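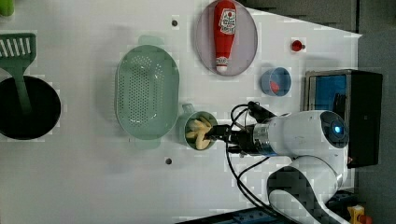 A mint-green colander, a green cup and a pot with its slotted spatula, laid out on a white tabletop.

My mother cooked for a family of four with one good pot, a colander and a spatula that had gone a bit soft at the tip, and I think of her whenever somebody asks me what they need for a first kitchen. Less than you'd reckon, is what I tell them!

I put the question to Sudheer Murthy in September, over a very long lunch (his shout, bless him). He has run the Acheampong cookware shop for 18 years, and he likes to begin with the colander. "Get an oval one," he told me. "It sits across the sink and you've still got room to rinse a cup beside it." He's fond of a bit of colour too, and mint green is having a lovely run at the moment, with pale blue and mauve close behind.
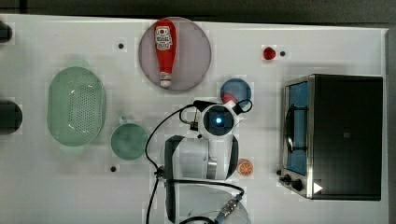 A toaster oven is where he'd spend the real money. Mine cost $139 and it does chips, cheese on toast and the odd tray of biscuits without heating up the whole flat, and I've grown fonder of it than the big oven, which mostly stores baking trays these days. Leave the tomato sauce out on a plate where everyone can reach it, cut up an orange for afters, and that's tea sorted for the kids with hardly any washing up.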